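Cable loop at the wrist catching on bin contents

Forum: Cell Setup and Maintenance
14 replies hidden, showing selected

prantl_v
Posted 09:12

We run a small bin picking cell with a KUKA arm. The bin is open at the top, grey, sloped walls, and it sits on a wooden table. Mixed parts, mostly plastic. The gripper came from Wendorix and has its own cable set, which was dressed along the wrist when it was fitted in August.

The fault: every so often the arm stops on the way out of the bin with a following error on axis 5. I clear it, jog up, restart, and it runs again. The log has 513 picks since the last reset and the stops are all on picks near a wall. None in the middle of the bin.

I have checked the payload data, the tool mass and the brake test. All fine. Next suspect is the cable. Has anyone here dressed a gripper cable for a deep bin, and how much slack did you leave?

Valentin

ineke_vd
Posted 09:40

How long is the free part, from the last tie on the wrist to the connector? And does axis 6 turn the full range in your program or do you limit it?

prantl_v
Posted 09:55

900 mm free. Axis 6 is not limited beyond the factory limits. The planner picks whatever angle it likes.

ineke_vd
Posted 10:03

Then I would start there. 900 is a lot for a wrist that size. We had 300 on ours with axis 6 limited to half a turn each way, and it ran a full season without a mark on the jacket. Limit the axis first, then shorten the cable. If you do it the other way round you will pull the connector out on the first bad angle.

stoeckli_h
Posted 10:31

I don't agree with shortening it. A short cable on a wrist that tilts as much as it does in a bin gets bent at the same point each time, and you will be changing it before the year is out. Keep the length and take the slack back towards the upper arm, where there is nothing to catch on. A spring return does this well. Fankhauser sell one, others do too.

ineke_vd
Posted 10:44

A spring return pulls on the wrist all the time, and if his force threshold is set low he will see it in the readings. It also costs more than the cable does.

stoeckli_h
Posted 10:52

He can tare that out at the approach pose. We do it on two cells. But yes, it is one more thing to look after.

a_zaugg
Posted 11:20

Can we have a picture of it in the bin before this goes any further? Side or top, I don't mind.

prantl_v
Posted 11:48

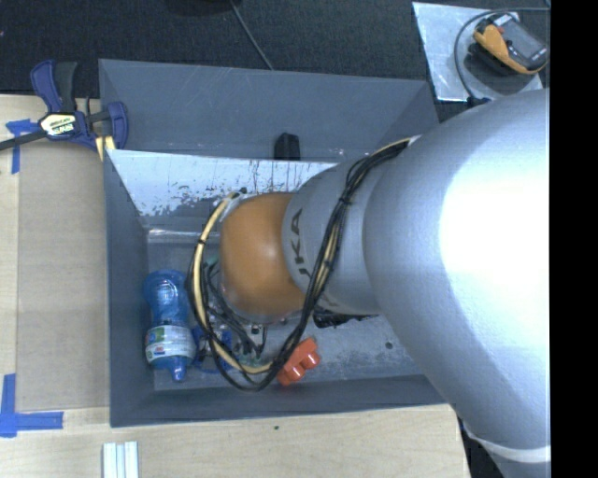 Wrist down in the bin, yellow cable looped round the front of the end cap.

The ties are the ones from the first fitting. I have not moved them.

a_zaugg
Posted 12:06

Thanks. The loop hangs over the parts and is lying across the orange one. I would deal with that before arguing about length. Put a tie lower down so that the yellow cable and the black wires stay together against the wrist, then see what is left over and take that back up the arm.

Also, is the bin held by anything besides that clamp on the left rim? If the loop hooks a part and the bin shifts, your wall positions are off and you get contact on the next pick. That would fit with the stops being near a wall.

prantl_v
Posted 12:15

One clamp only. The blue tape on the table is for putting the bin back in the same place. I will measure it against the tape after the next stop.

stoeckli_h
Posted 12:27

Put a second clamp on the opposite side, or a stop block screwed to the table. Tape shows you where the bin was but it does not hold it.

ineke_vd
Posted 12:34

Agree with Heidrun on that one.

prantl_v
Posted 16:50

Update. Added two ties, took the spare length back to the upper arm with a hook and loop strap, limited axis 6 to plus and minus 180 in the program. Stop block is going on tomorrow. 248 picks so far this afternoon, no stops. Leaving the cable at full length for now. I will check the jacket at the tie points at the end of the week and post what I find.

a_zaugg
Posted 17:02

Mark the ties with a pen where they sit on the cable. You'll see straight away if it creeps.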